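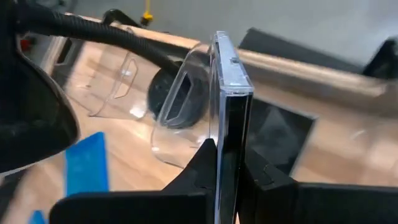 **Fórum de Acervos Audiovisuais – Conservação e Acondicionamento**

## Tópico: Substituição de estojos de disco – critérios para manter ou descartar

**acervo_municipal** escreveu:

Prezados colegas,

A nossa mediateca iniciou a revisão dos estojos de disco da coleção de empréstimo. O lote em análise compreende 339 unidades, de dois tipos principais: estojos com plástico transparente e lombada preta, e caixas azuis. Solicitamos a opinião dos participantes sobre três pontos:

1. Os estojos transparentes com riscos superficiais devem ser substituídos ou apenas limpos?
2. Convém uniformizar a coleção num único tipo de caixa?
3. As capas plásticas enrugadas comprometem a conservação do encarte?

O orçamento disponível permite adquirir 100 estojos novos neste exercício. O fornecedor consultado é a Stilia.

---

**catalogo_e_guarda** escreveu:

Prezados,

Quanto ao primeiro ponto, recomenda-se a limpeza com pano de microfibra seco. O risco superficial afeta a apresentação, mas não a função. A substituição deve reservar-se aos casos de dobradiça partida ou de cubo central com dentes em falta. Na revisão que concluímos em dezembro, apenas 34 estojos foram descartados por esse motivo.

Quanto à uniformização, somos desfavoráveis. A cor da caixa pode servir de indicação de secção, e perder essa informação obriga a reetiquetar tudo.

---

**Batidness** escreveu:

Com o devido respeito, discordo do colega no que se refere à cor. A cor não constitui sistema de classificação. Basta que um utente devolva o disco na caixa errada para que a indicação deixe de valer. A secção deve constar da etiqueta de lombada, e a escolha da caixa deve obedecer unicamente à espessura e à resistência do fecho.

Acrescento que os estojos transparentes racham com maior frequência nos cantos, junto à lombada. Convém examiná-los de perfil, contra a luz, antes de qualquer decisão.

---

**acervo_municipal** escreveu:

Agradecemos os contributos. Em resposta ao colega Batidness, esclarecemos que a etiqueta de lombada já existe na maior parte da coleção. A triagem está a ser feita sobre uma bancada de madeira clara, com os estojos deitados e afastados uns dos outros, sem empilhamento.

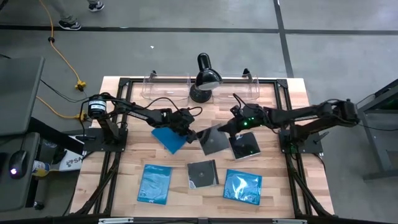
Trabalhamos com poucas unidades de cada vez – o procedimento é mais lento, porém evita trocas entre disco e caixa. Fica em aberto a questão das capas plásticas, sobre a qual ainda não recebemos parecer.

---

**Trirnudska** escreveu:

Prezados,

Sobre as capas: o enrugamento ligeiro não exige intervenção. Se a película estiver colada ao encarte, deve ser retirada com cuidado e substituída. Não se aconselha o uso de calor para a alisar. Tivemos 55 encartes danificados por uma tentativa dessa natureza, e a tinta não foi recuperável.

Relativamente à bancada, sugiro a colocação de uma manta de feltro ou de papel neutro. A madeira, mesmo bem acabada, pode riscar o plástico transparente quando a caixa é arrastada.

---

**catalogo_e_guarda** escreveu:

Subscrevo o parecer sobre as capas. Já a manta parece-me dispensável, desde que as caixas sejam levantadas e não arrastadas. O feltro retém poeira e precisa de limpeza frequente.

Mantenho igualmente a posição sobre as cores. A etiqueta descola-se – a caixa azul continua azul.

---

**Batidness** escreveu:

Se a etiqueta se descola, o problema está no adesivo. Recomendo a consulta da ficha de acondicionamento Hosseinzadeh, afixada na secção de documentos deste fórum, que trata da aplicação de etiquetas em lombadas lisas.

---

**acervo_municipal** escreveu:

Registamos as posições divergentes. Por ora, procederemos à limpeza a seco, manteremos os dois tipos de caixa e encomendaremos estojos novos apenas para as unidades com fecho ou cubo danificado. Quanto à manta, faremos um ensaio com papel neutro numa parte da bancada.

Solicitamos a quem disponha da medida exata da lombada dos estojos Stilia o favor de a indicar neste tópico, para o corte das novas etiquetas.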